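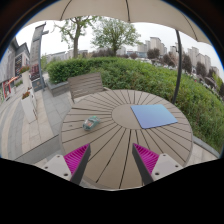
**Ludivine Perrin**
Product editor, outdoor furniture

# Fullinach round garden table

The Fullinach is a round outdoor table from Fomel with a slatted top in taupe. The slats are wedge-shaped and run outward from a smooth central disc, with a narrow groove between each pair. Each slat is widest at the rim.

## Top and drainage

The grooves are open along their full length, so rainwater runs through to the ground. The disc has no grooves and is raised very slightly at its middle to shed water towards the slats. Flat items such as trays, boards and placemats sit level across the disc and slats together. Small wheeled toys will roll along a groove more readily than across it — a point for households with young children, who tend to find this out early.

Maximum evenly spread load on the top is 50 kg. The table is not designed to be sat or stood on.

## Base

The frame bolts to the underside of the top through a steel ring. Each foot has a screw adjuster for use on paving that is out of level. Turn the adjuster by hand with the weight off that foot, then tighten the lock nut.

## Assembly

Two people are needed to turn the table over once the frame is fitted. Allow 40 minutes. Lay the top face down on a blanket, fit the ring, then the legs, and leave all bolts finger-tight until the last one is in. A hex key is supplied; a spanner for the lock nuts is not.

## Care

- Brush the grooves with a stiff nylon brush. Grit collects nearest the disc, where they are narrowest.
- Wash with warm water and washing-up liquid, then rinse.
- Do not use wire wool, solvent cleaners or a pressure washer.
- Check the frame bolts each March and retighten if needed.

Sun cream and plant feed can mark the surface if left overnight. Small dark spots usually lift with a damp cloth. If one remains, use the Ikov surface cleaner on that slat only and rinse before it dries.

## Chairs and covers

The Lennox armchair, with horizontal back slats, is the usual match and is sold separately. Its arms are lower than the table rim, so the chair can be pushed in. Leave enough room behind each chair to draw it back clear of walls and planters.

The Fomel round cover fits the table alone. It does not fit over the table with chairs in place. Remove the cover on dry days in winter, as trapped moisture encourages mould in the grooves.

## Spares

Single slats, foot adjusters and bolt sets can be ordered separately. Quote part group 3,323 and state the position of the slat, counting clockwise from the label under the rim. Replacement slats may look darker than the rest until they have weathered.

Page last revised 30 May 2019.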